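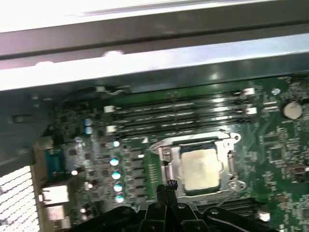 Dear Tove, and hello to everyone else on the list. I read your message twice over breakfast and wanted to answer it properly, which is why you're only getting this now. Being the one who sleeps in the house with an elderly parent is a strange sort of job, and the nights are the part I'd have liked somebody to talk to me about before my father moved in with us. The days you can plan. The nights get into your head, and by the end of a bad week mine is like that green board with its four black memory slots, all lined up side by side with two white latches at each end and nothing whatever in any of them. I once put the kettle away in the fridge. So please don't think you're going soft because you forgot your own dentist!

On Friday, July 24, 2020, Tove Hjaltadóttir wrote:

> Hello all,
>
> I don't post often but I have got a lot from reading you over the past year, so thank you for that. My mother is 88 and has been living with me since June. She is good company in the daytime and still beats me at cards, but at night she is up again and again, sometimes for the toilet and sometimes because she thinks it is morning. Last night she was dressed with her coat on by two.
>
> My brother thinks I should get someone from Verell to come and sit with her a couple of nights a week. I am not sure. She doesn't like strangers in the house and I'm a bit nervous about extra people coming in just now, for reasons you can all guess. He has also bought her a Hurkix pendant, which she hangs on the door handle because she says it makes her look ill.
>
> Has anyone here had a night sitter? Did your mum or dad get used to it? And is there anything else you did about the nights? I missed the dentist on Tuesday, clean forgot, and I have never done that in my life.
>
> Warm wishes,
> Tove

We did have a night sitter, yes, though not through Verell, so I can't tell you what they're like. Ours came from a small local outfit run by a Mrs Grímsdóttir, who has since retired to be near her daughter. My father was dead against it. He'd been a ship's cook and he didn't see why a grown man needed watching while he slept. The first time the sitter came he stayed up in his chair until gone midnight, out of manners as he put it, because you don't go to bed when you've got a guest. I lay upstairs listening to the pair of them talk about herring and didn't sleep a wink myself, so as a night off it was a complete failure.

It got better. I think what changed things was having her come for tea in the afternoon a few times first, with me there, so that by the time she did a night she was somebody he knew. I'd ask whoever you use if they'll do that, and I'd offer to pay for it if I had to. I'd also ask for the same person each time and be quite stubborn about it. They will tell you it's difficult with the rota. It probably is difficult with the rota, but your mother isn't going to take to a different face every visit, and I don't suppose I would either. With things as they are this summer you've even more cause to ask for just the one, and I'd want to know how many other houses she goes into, and whether she'll wear a mask when she's close to. (Dad's hearing is poor and he finds masks a trial. We ended up with a little whiteboard, which he uses mainly to write down what he wants for his dinner.)

As to the cost, we paid 44 a night on top of what the council put in, but that was some time ago and I'd expect it to be more now. Do ring the council and ask for a carer's assessment if you haven't had one. That's an assessment of you, not of her, and I didn't know I was allowed one for the longest time. It was done over the telephone and the woman was very kind. I cried, I don't mind saying.

Now, the other things. Some of these will suit you and some won't.

A light on the landing that stays on all night, and another low down by the toilet. Dad used to put the big light on, and once the big light was on he was up for the day.

A clock that says in words what part of the day it is. Ours says "Now it's night" in large letters. He doesn't always believe it, but he'll argue with the clock in bed, where before he used to come and argue with me at my bedside.

His water tablet was being taken at teatime. I mentioned it to the surgery almost by accident and they moved it to the morning, and he went from getting up five or six times to getting up two. Don't change anything yourself, of course, but do ask, and have the whole list in front of you when you ring. We've a Brellex box for his tablets now, the sort with a lid for each part of the day, and I fill it on Sundays with the wireless on.

The coat I'd simply put in another room. Dad's cap used to set him off. If he saw the cap he thought he was going out.

And the pendant! Ours lived in the fruit bowl. My wife sewed a small pocket on the inside of his pyjama jacket and on his cardigan, and it went in there, where it couldn't be seen. Your mother might go along with that if she likes sewing, or she might have one of those wrist ones, although I've heard they itch.

I don't know that any of this amounts to a proper answer on the sitter. If it were me I'd try one night, after the teas, and go and sleep at your brother's so that you can't hear anything. I would bring my own pillow. He could come round and do a night himself as well, now I think of it, and you might put that to him when he next has a suggestion.

Did you manage to get another dentist's appointment? Ours is only seeing people in pain at the moment and I've a filling that comes and goes. I'm generally up by five if you ever want to write at a silly hour, on or off the list, and I'll look out for your name.

With very best wishes to you and your mother,

Steinar Fogh

P.S. What does she play? Dad will only play rummy and he cheats.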